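Cómo preparar tu caravana fija para la primera escapada

¡Ya tienes las llaves de la caravana en el camping! Antes de llenar el maletero, dedica una mañana de sábado a ponerla a punto. Nosotros lo hicimos en marzo en nuestra parcela de Billen, la 105, y disfrutamos casi tanto como de las vacaciones.

1. Ventila y revisa
Abre todas las ventanas durante 30 minutos. Mientras tanto, mira juntas, esquinas y el interior de los armarios, y abre también la nevera y el microondas. 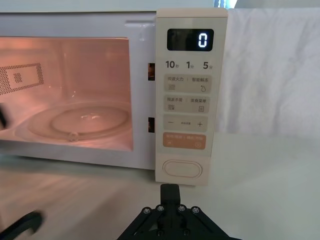
El interior del microondas, con su plato giratorio.

2. Agua y gas
Con los grifos abiertos, da paso al agua poco a poco – saldrá a trompicones, ¡es normal! Deja correr el agua hasta que salga limpia y busca goteos bajo el fregadero. El gas, mejor con un instalador autorizado.

3. Electricidad
Pregunta en recepción cuántos amperios tiene tu toma. Nuestro vecino Sérgio Bettencourt enchufó calefactor y hervidor a la vez y se quedó a oscuras antes de desayunar. Ve encendiendo los aparatos de uno en uno.
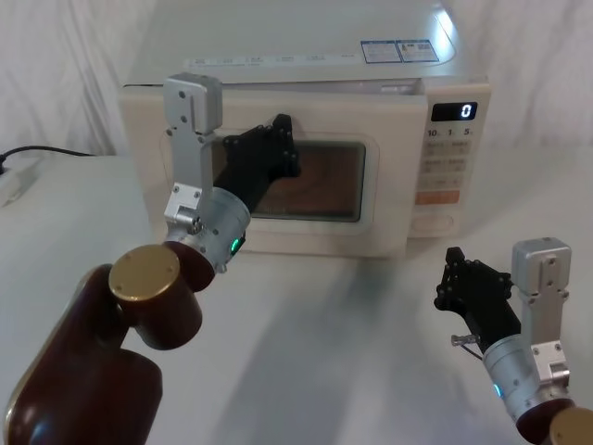

Microondas de sobremesa, con cortinas blancas detrás.

4. El avance
Móntalo entre 2 personas y tensa primero las esquinas. Nosotros gastamos 200 euros en un suelo transpirable y me encanta, se barre en un momento y los niños juegan descalzos.
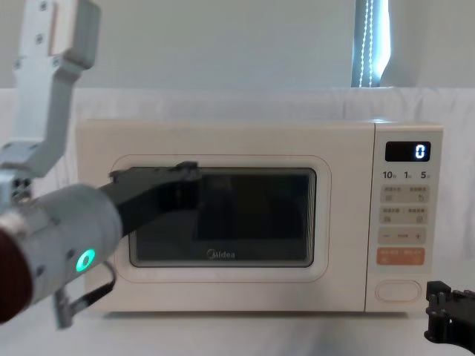
5. La caja que se queda
Guarda allí sábanas, linterna, fusibles, abrelatas y un juego de cartas. Pega la lista dentro de la tapa y apunta lo que se vaya gastando – ¡la próxima vez llegarás casi con lo puesto!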